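La mesa blanca y otras promesas

Llevo meses oyendo que la superficie de trabajo ideal es blanca, lisa y está vacía. Lo dice el catálogo de Fivine, lo repite el de Lisby con otra letra y me lo soltó en abril un vendedor muy amable que quería cobrarme 975 euros por un tablero. Pregunté qué tenía de especial. «Que no tiene nada», contestó, y lo decía como elogio.

Tengo mis dudas. El blanco se vende como sinónimo de limpieza, pero lo que hace es delatar. En el taller que comparto con cuatro personas hubo una temporada en que todo se forró de claro, y desde entonces se habla más de las marcas que del trabajo. Busisiwe Dlamini, que encuaderna, pasa el paño antes de empezar y otra vez al acabar. Bheki Ndlovu prefiere el banco viejo de pino, lleno de cortes, donde un corte más no le importa a nadie.

Luego está la luz. Un tablero con algo de brillo devuelve los reflejos en bandas, y según la hora uno busca una raya de lápiz y encuentra la ventana. A las cinco de la tarde yo acabo trabajando de lado.

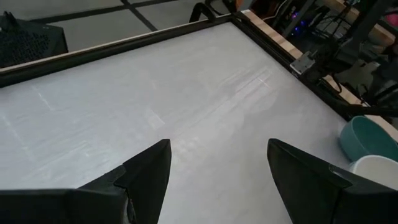

Tablero claro con borde negro: vetas tenues en diagonal, reflejos y una pequeña marca rojiza.

Me dirán que para eso están los cantos oscuros, que encuadran y dan contraste. Puede ser. Un perfil negro ayuda a ver dónde termina la mesa, cosa que nunca me había parecido un problema. Y si al lado va un listón de madera clara, el conjunto gana bastante, lo reconozco, aunque sospecho que lo que me gusta es el listón.

No pido volver al roble macizo ni tengo nostalgia de las astillas. Pido que el catálogo enseñe la mesa con 100 días de uso — con sus roces y sus sombras — y que después hablemos del precio. Mientras tanto, yo sigo con un cartón gris encima de la mía y lo cambio cuando se comba.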